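Folding T-shirts: your questions, my answers

Print this page | E-mail this to a friend

Reading time: 7 minutes

I get a lot of mail about shirts. More than about curtains, more than about that rug post, more than everything else put together! So I went back through the pile and pulled out the ones that keep coming up.

Do I really have to fold T-shirts? Can't I hang them?

Hang them if you've got the rod space, I won't come to your house. I hung mine for years. Then we moved to the apartment in Josstead with one tiny closet, and the coats won. Thin knits also get those little shoulder bumps from the hanger, and I could never get them out without ironing (I don't iron).

Where should I fold? I don't have a big table.

Me neither - I use the bed. Make it first, pull the top sheet tight, and you've got the biggest flat surface in the whole place. The floor works too if your knees are younger than mine. The couch is hopeless, everything slides into the crack.

Which way up does the shirt go?

Depends on what you want to see at the end. If you start with the front facing down, the print ends up on the outside of the finished fold. If you start front side up, the print gets tucked away and you see plain back. I do mine front side up most of the time, out of pure habit, and then grumble when I can't tell my white shirts apart. Catinca Mocanu wrote in to say she turns the collar toward the drawer front so she can read the neck label, and I have stolen that completely.

What's your basic fold?

Lay the shirt flat and smooth it from the middle out with your palms. Bring one side in to the center along with its sleeve, flip the sleeve back so it lies along the fold, and do the same on the other side. You should have a long rectangle. Fold the hem up to just below the collar, then in thirds. It ought to stand up by itself. If it flops over, your rectangle was too wide, so go again and bring the sides in a bit more.

How long does it take you?

I timed it once because my sister didn't believe me. I did 42 shirts one evening in December, with the radio on, and stopped for tea in the middle, so I'm not sure it counts. One shirt by itself is a few seconds when you're in the swing of it. Your first one will take a full 60 seconds and look like a burrito. Keep going!

Do I need one of those folding boards?

I own the Warnari one. It's fine. It gives you a very even stack and my nephew loves flapping it, but it's one more thing to store and it was too narrow for my husband's shirts. A big magazine laid on the back of the shirt does the same job.

My sleeves always bunch up. What am I doing wrong?

Probably nothing, sleeves are just like that, especially on soft cotton. Hold the cuff and the shoulder seam, give a gentle tug between the two, and lay it down again. 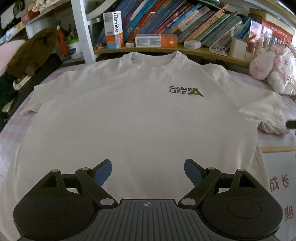 Then do the collar the same way, a small pull on each side of the neck, and run your hand straight down to the hem. I like to get all of that done before the first fold, since a crease at the top only gets worse once it's buried under three layers.

What about kids' shirts?

Same fold, but stop after halves. Thirds makes a tiny brick that comes undone the second a child reaches into the drawer. And camp shirts, school shirts, anything with a small logo on the chest, I keep in a separate row so they're easy to grab in the morning.

Drawer dividers, yes or no?

Yes, if your drawer is deep. I have the Bellar ones, the spring kind, and they've stayed put so far. Before that I used shoebox lids and those were perfectly good too. Just don't pack the row so tight that you have to wrestle a shirt out.

Can you do sweaters next?

I'm working on it! My big gray Bucur cardigan is fighting me.

Print this page | E-mail this to a friend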